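Zarkness Hand-Held Teaching Gripper

Print this page
E-mail this page

The Zarkness lets one person show a task by hand, with no robot on site. The operator holds the gripper and does the job the way the robot should do it later. Two yellow fingers do the gripping. The black housing carries two round lenses side by side, a QR label and a small red indicator light.

Most customers use it for household work: handling clothes, straps, bags and other soft things that are hard to program by teach pendant. A cleared bench is not required. Recording can be done in the room where the task belongs.

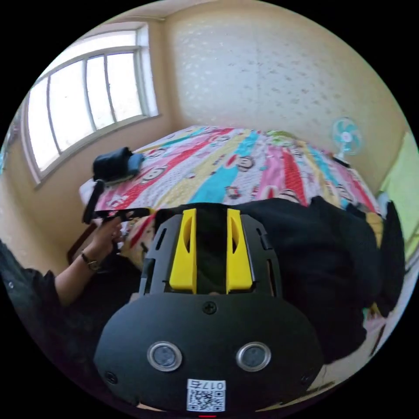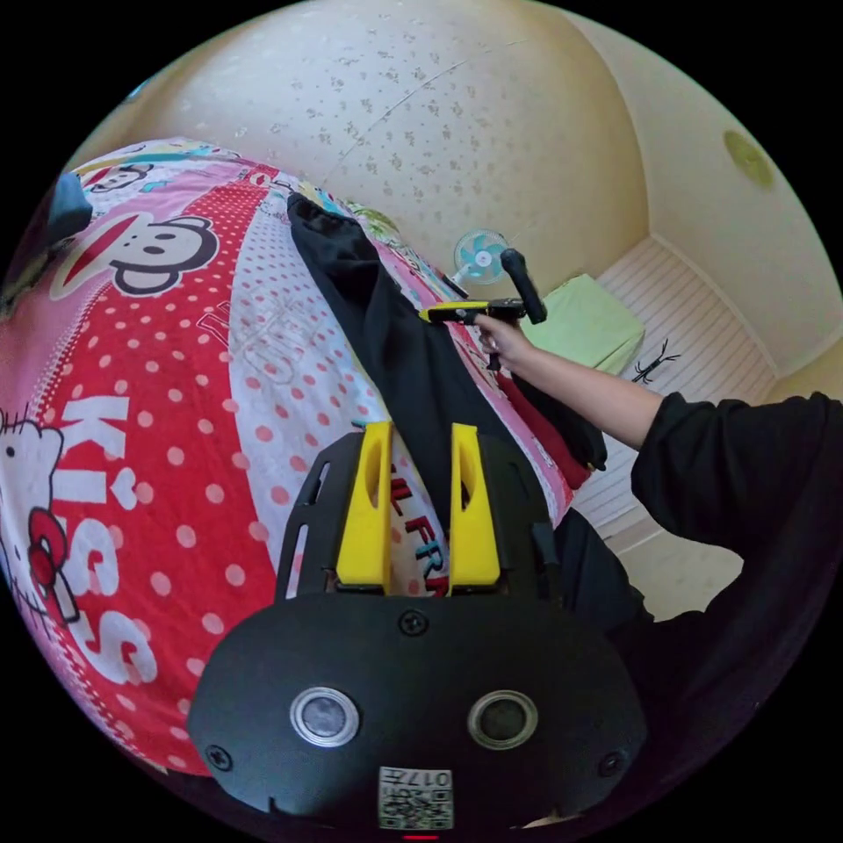
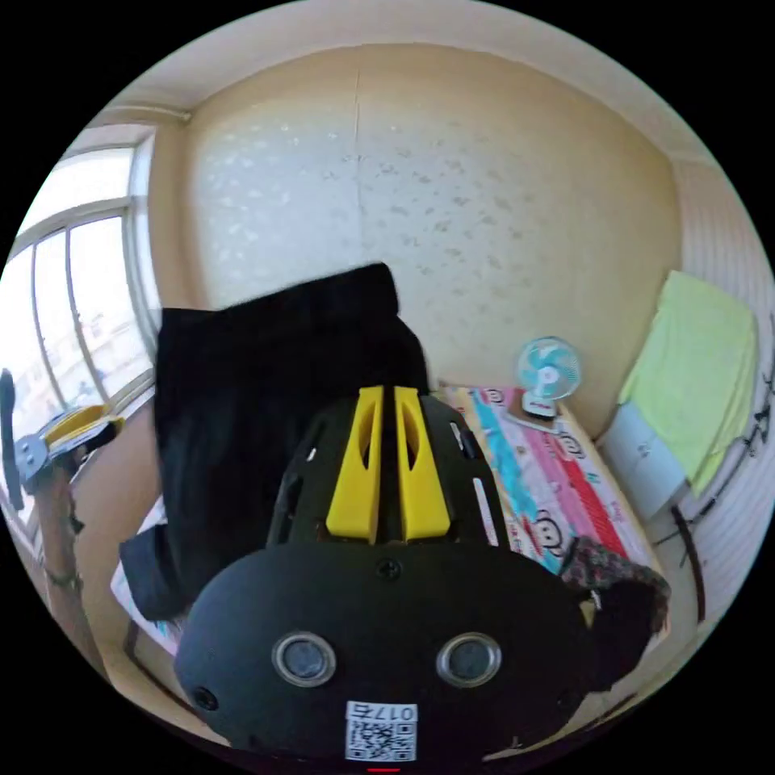 Views from the hand-held gripper, bedroom handling tasks. Yellow fingers and red indicator light visible in all three.

Each unit is set up and checked at our Trellau shop before it ships. Recordings are sorted in Skelix, our desktop program, where bad takes can be marked and dropped. One license covers 2000 takes. Extra blocks can be added at any time.

Ordering
Part 344: gripper, single
Part 536: gripper, matched pair
Spare fingers are sold in sets of two. Lead time is 21 days.

For quotes, ask for Roy Haslam. For repairs and finger replacement, ask for Alois Danzer. Please have the number on the unit's label ready.

Print this page
E-mail this page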